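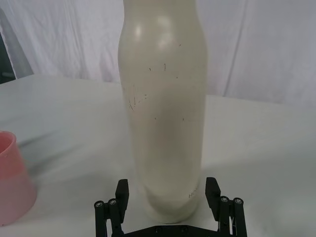
The bottle that is supposed to save us money

Every January somebody tells me to buy one good bottle and keep it for life. I have my doubts about the "for life" part, and rather more about the word "good".

Look at any pale bottle after it has had some use. Cream is a lovely colour in a shop. Then come the thin scratches, crossing each other halfway up the body, and the little dark specks that might be dirt and might be chips. You scrub them for a while to find out which. The curved base looks friendly enough, but I would swap it for a plain, wide, flat one that I could knock with my elbow.

My friend Vasanthi Joseph swears by her Bustico, which cost her a good deal more than mine, and says the marks give it character. Perhaps. I notice she bought a second one in green. I own 5 bottles myself, and I don't remember choosing more than two of them. The others came with a gym membership, a conference and a birthday.

So I am wary of being sold thrift in a new shade each spring. A scuffed bottle still holds tea. If the lid seals and the inside smells of nothing, I can't see the case for replacing it, whatever the Cinik catalogue says about a fresh start. Mine is staying on the table, scratches and all, and the catalogue has gone in with the newspapers.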